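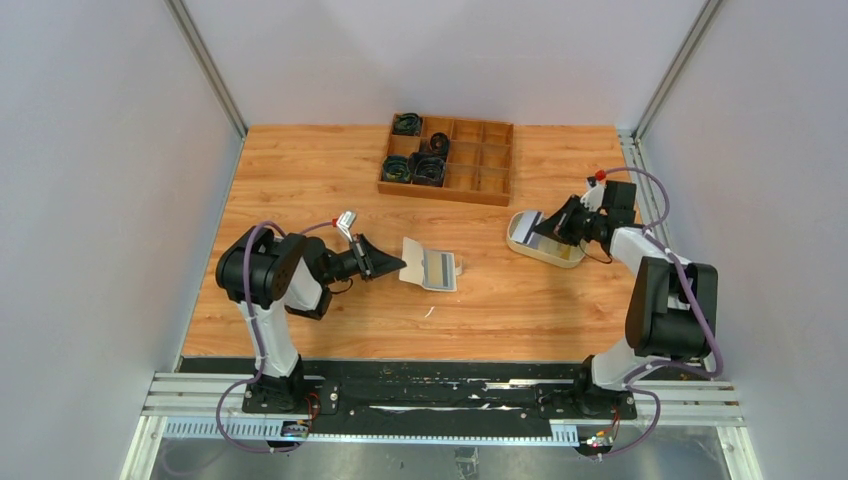 Quick one tonight, I have maybe half an hour before I need to be out the door.

So we hit 170 episodes on the two-arm task. Goal is 200 before Terence Horrocks kicks off the next training run. Feels close. It is not close, the last thirty are always the slow ones.

A few notes while I remember them.

Speed. I was way too fast in the first batch. You get good at teleop, you start showing off, and then the policy learns this jerky swoopy thing from you and you have no one to blame. Yulan Jia watched the replays and just said "slower" about eleven times. She was right. Now I count to two before closing on anything. Boring, but the playback looks like a person who has slept.

Both arms. Biggest change this month. Early on I'd park one arm and work the other, then swap. Safe, tidy, and the model picked that up perfectly -- one arm frozen in midair like it forgot what it came for. So now I try to keep both doing something. Left on its thing, right on its thing. My brain hates it. Patting your head and rubbing your stomach for two hours.

Tray starts. The little coils go in different compartments every time, I've got a list from a random script and I follow the list. Before the list I was sure I was being random. Colette Bailly plotted it and nope, I had three favorite spots. Embarassing plot. It's printed out and taped up by the kettle now.

Bad takes. Kept vs. thrown out, still arguing. Gaspard Aubert wants every fumble deleted. I want to keep the ones where I drop a thing and then recover, because the model is going to drop stuff too and it should see what happens next. Current deal: recoveries stay, tagged. Total misses go. We'll see what the numbers say after the run. If he's right I will update this post and be very gracious about it.

Disk. Someone (me) left the logging on the high setting over lunch and filled the drive. 1240 files of the arms doing nothing. Deleted those. Checked twice that I was in the right folder, then checked agian.

Resets are most of the job btw. People ask how long an episode is and it's short, really short. Then you put everything back, check the list, clear your throat, go. If I do 6 in a row without a break my shoulders are up by my ears. Breaks help the data too, you can see the drift in my grip heights toward the end of a long stretch.

To do before December:
finish the last thirty
fix the episode names, half still have the old prefix
ask Yannick Ferrand if the Dralley job can wait a week
new chair, please

Ok, shoes. More when the run is done.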